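Seit Februar steht er nun also bei uns auf dem Hof, der gebrauchte Kastenwagen, und ich muss euch endlich davon erzählen! Wer hier schon länger mitliest, weiß ja, wie ich über den alten Kombi gejammert habe. Rückbank umklappen, Decke rein, Kiste schräg, Heckklappe mit Gummiseil zu ... irgendwann reicht es einfach.

Geworden ist es ein Stunby mit langem Radstand und drei Sitzen vorne. Eigentlich wollte ich den kleineren Nirus, der fährt sich fast wie ein Pkw und passt in jede Parklücke. Aber dann habe ich mich in beiden mal hinten reingestellt (ja, mit Schuhen, der Verkäufer hat nichts gesagt), und beim Nirus musste ich den Kopf einziehen. Damit war das Thema durch.

Die Ladekante ist angenehm niedrig, und durch die Schiebetür kommt man auch dann noch an die Sachen, wenn hinten einer zu dicht auffährt. Was mich nervt, ist der Boden. Nacktes Blech, das dröhnt auf der Landstraße wie eine Blechtrommel! Ich habe dann eine Siebdruckplatte zuschneiden lassen und neun Zurrösen gesetzt. Eine davon sitzt schief, die sehe ich jetzt jedes Mal.

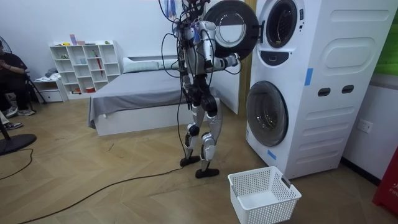
*Waschmaschine und Trockner als Turm, links daneben wird's technisch.*

Gekostet hat mich der ganze Ausbau 656 Euro, Spanngurte und Antirutschmatten schon drin. Die Sackkarre von Kinsella kam extra dazu, die hatte ich mir aber sowieso gewünscht, also zählt sie nicht :-)

Die erste längere Tour ging rüber nach Fultholm, hin und zurück 305 Kilometer, fast alles Landstraße und oben am Pass ordentlich Seitenwind. Da merkt man die hohe Karosserie schon, leer noch viel mehr als beladen. Beim Verbrauch war ich trotzdem positiv überrascht, und die Sitze sind richtig gut, nur die Mittelkonsole drückt am rechten Knie. Inzwischen sind 2465 Kilometer zusammengekommen, und bisher klappert nur das Handschuhfach.

Als Nächstes kommt eine Trennwand rein, da schwanke ich noch zwischen Gitter und Holz mit Fenster. Falls jemand von euch sowas selbst gebaut hat, schreibt mir bitte in die Kommentare, womit ihr die Kanten abgedichtet habt!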